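Kolla Two-Arm Bench Cell: Set-up and User Guide
March 2022
Eklund Technical Documentation

Section 7. Gripper stops during a handover

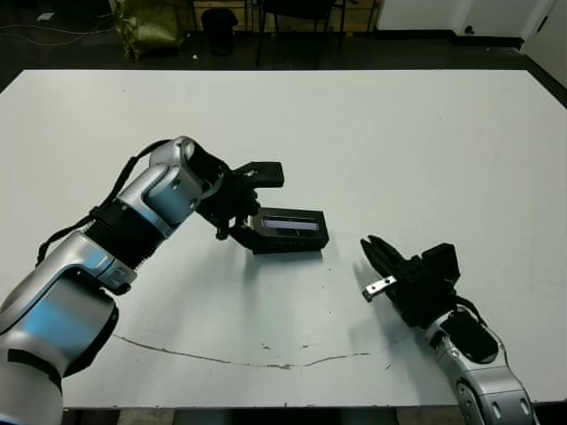 7.1 When to use this section

Use this section if one arm stops while holding a part and the other arm waits with its jaws open. The Ovport panel will normally show fault 572 (grip position not reached). The most common cause is a finger that has shifted on its mount. A part placed outside the pick area gives the same fault.

CAUTION: A stopped arm is still under power. Keep hands, hair and sleeves away from both grippers until step 4 is complete.

7.2 Making the cell safe

1. Press the stop button on the operator's side of the table. Do not use the pause key on the panel. Pause holds the program but leaves the motors live.

2. Wait for the status lamp to turn steady amber.

3. Support the held part from underneath with one hand. Keep your fingers clear of the gap between the gripper fingers.

4. Turn the isolator to OFF and fit the lock. Wait 90 seconds for the drives to discharge.

NOTE: The gripper keeps its grip when power is removed. The arm brakes also hold, but an arm may sink slightly as they engage.

7.3 Releasing the part

5. Fit the 7 mm key supplied by Gamitz to the release screw on the gripper body. Turn it anticlockwise until the fingers open. Do not pull the part out by force. Printed fingers crack at the root, and a cracked finger may not show until the next heavy grip.

6. Lift the part out and set it aside. If it has a display or battery, check the case for dents before using it again.

7. Look along each arm for cables caught between a joint and its housing. A cable should follow the arm with a little slack at the wrist. If the sheath is cut, leave the isolator locked and call Eklund service.

8. Check both fingers and any bracket fixed to them. Tighten loose screws by hand, then by a further quarter turn. Replace any finger that moves on its mount.

7.4 Restarting

9. Clear tools and loose screws from the table. Wipe off grit with a dry cloth.

10. Remove the lock, turn the isolator to ON and select Home at slow speed. Stand back from the table while both arms move.

11. Run the handover once with no part, then once with a test part.

If fault 572 comes back, carry out the finger alignment in Section 13. Do not raise the grip force to clear the fault.

NOTE: Controllers supplied before the April software update show this fault as "GRIP ERR" with no number. The steps are the same.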